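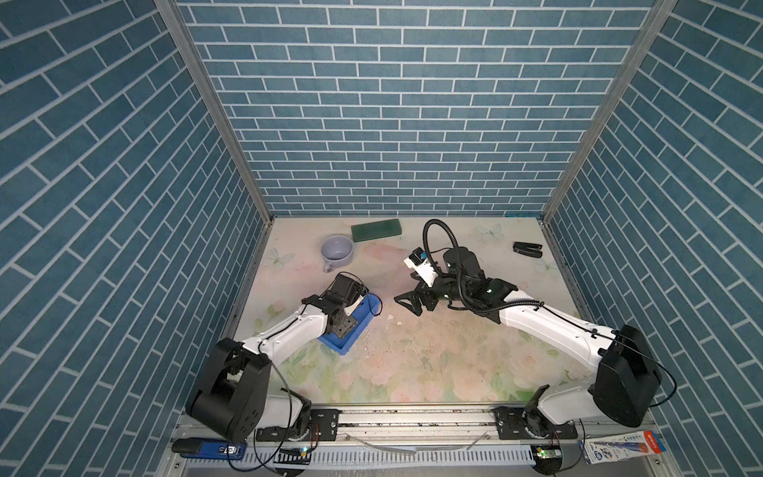

Bench cell at the Lestdale workshop: two arms on the shared rail, with the tray, mug and stapler on the mat.

1/ The Dullura Automation Practice Group has revised its good practice notes for small two-arm work cells. This thread sets out the main points for member sites. The full notes go to site leads on Thursday. Comments are welcome until the end of November.

2/ The notes apply to bench-top cells in which two arms share one work area and handle everyday objects. They do not apply to floor-standing machines or to mobile units. Sites with mixed equipment should follow the stricter rule wherever the two sets of notes meet.

3/ Responsibility. Every cell must have one named person in charge for each shift. The name is written on the card at the cell and in the shift log. Where two people share a shift, one of them is named and the other is not. Joint entries will be returned to the site.

4/ Shared space. Most of the reports sent to us last year came from the middle of the mat, where both grippers can reach the same object. Each task sheet must now state which arm may enter the shared zone first and what the other arm does while it waits.

5/ Waiting does not mean hovering. An arm that has no part in the current step should be held back from the object being handled, unless the task sheet says that it is about to receive or steady that object. In that case the jaws may be open and close by, as the sheet directs.

6/ Speed. In the shared zone, arm speed is limited to 100 mm per second. Outside it, the limit is 300 mm per second. These are the group's own limits for light bench work. A site may set lower figures. It may not set higher ones without written agreement from Dewanti Pillai, who holds the register of exceptions.

7/ Objects. The task sheet lists every object that is to be on the mat at the start of a run. An object that is not on the list is removed before the run begins. This includes pens, phones, spare parts and anything put down "for a moment".

8/ Objects may be set out upright, on their side or at an angle, and the sheet should say which. A mug lying on its side is a different task from a mug standing up, and results from the two must not be entered under one heading.

9/ Breakable items. Ceramic and glass are allowed only where the task calls for them. Check each piece for chips before use. A chipped piece is withdrawn for good. If a piece breaks, both arms are stopped and powered down before anyone reaches into the cell.

10/ Staplers, scissors and other items with a sharp or sprung part. Staplers are to be emptied before they go on the mat and kept closed between runs. Amirul Hartono's team at Katville has a short checklist for these items which other sites are free to adopt.

11/ The mat. Patterned mats are permitted. They must lie flat, reach the walls on all sides and be free of lifted corners. Record the pattern in the cell file. A change of mat or wall panel counts as a change of set-up and needs a new entry, even where nothing else has moved.

12/ Cleaning. Crumbs, dust and scuff marks are to be noted at the start of the shift and dealt with between runs, never during one. Use a dry brush first, then a damp cloth. Do not spray liquid inside the cell. The mat must be dry before power is restored.

13/ We have been asked whether a light scuff means that a mat must be replaced. It does not. Replace the mat if the surface has torn, if it has begun to curl, or if marks can no longer be told apart from small objects on the camera feed.

14/ Cables. Any cable that moves with an arm needs enough slack for the full reach of that arm and no more. Loops at the wrist are acceptable if they stay clear of the jaws in every position. Move each arm slowly through its whole range by hand control and watch the loop as it goes.

15/ Fixed cables should run in trunking wherever the layout allows. Loose lengths in front of the cell are a common finding at inspection. Khairul Entili has asked us to remind sites that cables crossing the surface below the trunking should be gathered and tied at the end of each set-up.

16/ Indicator lights. A green light on a control board must not be taken as permission to start. It may tell you something about the board. It tells you nothing about the mat, the objects or the person standing beside you. The start check is done by eye and signed.

17/ Reaching in. Hands stay out of the cell while either arm has power to its motors. There is no exception for a quick adjustment. After a stop, wait 15 seconds, confirm that both arms are still, and then reach in from the front.

18/ Storage near the cell. Cartons, tools and desk items should be kept clear of the rail and the trunking. We recognise that bench space is short at several sites, Hutapea among them. A shelf at the side meets the rule. Further advice on layout is in Part 4 of the notes.

19/ Breaks. No operator should control a two-arm cell for more than 60 minutes without a pause away from the bench. The pause is entered in the shift log. Site leads are asked to plan the rota so that this can be met without stopping a run halfway through.

20/ Reporting. Contact between the two arms is reportable every time, however light, and whether or not any damage is found. The same applies to a dropped object that leaves the mat. Use the short form. Reports go to Glória Mota, who will reply with a reference number.

21/ Training. Staff who completed the earlier course do not need to repeat it. They will be asked to read the revised notes and sign the update sheet. Sekar Wijaya will hold a question session for new site leads at Lestdale, and the joining details will be sent with the notes.

22/ Comments on the draft should give the paragraph number and the change proposed. General remarks are read but may not receive a separate reply. Printed copies can be requested from the Dullura office.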